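Giving up the second coffee

Filed under: Everyday Stuff, Sleep
January 2023

So I've been sleeping badly since August, and I finally did the thing everyone has been telling me to do, and cut out my afternoon coffee. Just that one! I'm keeping the morning cup and you can pry it out of my hands.

The idea came from Bukola, who quit caffeine completely last year and has been unbearably well rested ever since (love you, Bukola). I told her I couldn't go all the way, and she said fine, nothing after 2 and see what happens.

The first four days were rough. I had a headache that sat right behind my eyes, and I snapped at Kevin over a parking spot, which I've apologized for. I'd get up from my desk at the usual time, walk all the way to the kitchen and stand there like I'd forgotten my own name. It's the walk I missed, I think, and having something warm to hold while I put off answering email.

Then I tried swaps. Peppermint tea is okay. Rooibos is better, and Karabo mailed me a box of the good stuff from home, so I'm set until spring. Decaf I wanted to like, but the bag I bought tasted like wet cardboard and I gave it to my brother, who drinks anything. 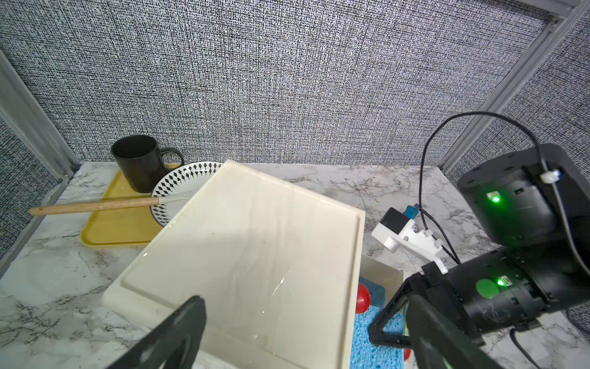
What changed

I fall asleep faster. I used to lie there going over every dumb thing I said at work, and now I get through maybe two of them before I'm out. I still wake up at 4 some nights, so it hasn't fixed everything, and I'm still useless until I've been up for an hour.

The other nice surprise was money. I was buying that second cup out more often than I wanted to admit, and I've put $50 in the vacation jar already!

If you've got a decaf that tastes like coffee, please tell me in the comments. I'm going to try moving my bedtime up next, and I'm already dreading it.

4 comments | 2 shares

Related posts
My very boring bedtime routine
Soup for people who hate chopping
Why I got rid of my alarm clock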